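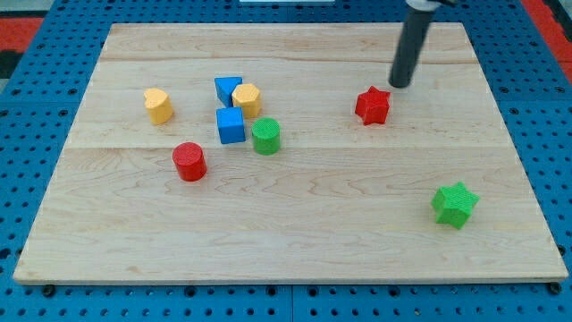

MARNELTON, March 8, 2022 - Well, the road to Rakovbridge is open again, and I didn't think I'd be typing that this week! The armed group that had held the Vallon crossing since September pulled its fighters back before dawn, and by breakfast my phone was buzzing with people asking if it was true. It's true, I drove it. If you've never been up there, think of the small colored blocks on that wooden board: little villages scattered every which way, with a whole lot of bare ground in between. That bare ground is what has everybody worried now, as the army says it hasn't been checked for mines yet.

The first aid trucks got through a little before noon. I talked to one of the drivers while he waited at the checkpoint (he was eating sunflower seeds and offered me half the bag), and he told me they were carrying flour, cooking oil and blankets. The relief office in Marnelton puts the number of people cut off on the far side at 1,965, with 330 of them in the old school at Dubey, where families have been sleeping in the classrooms all winter.

Now, the part I can't pin down is the deal itself. The provincial government says there wasn't one. The group put out a short audio message claiming it left on its own terms, and that three of its men held by the army would be home soon. I asked the army press desk about that and got a very polite "no comment," then called back an hour later and got another one.

Two aid workers taken at the crossing last fall are still missing, and their agency has asked us not to print their names, so I won't. A spokeswoman said she'd had no word on where they are.

The army is keeping the road open in daylight only for now. Buses aren't running yet. I'm heading back up to Dubey in the morning, and I'll post again once I've got a signal.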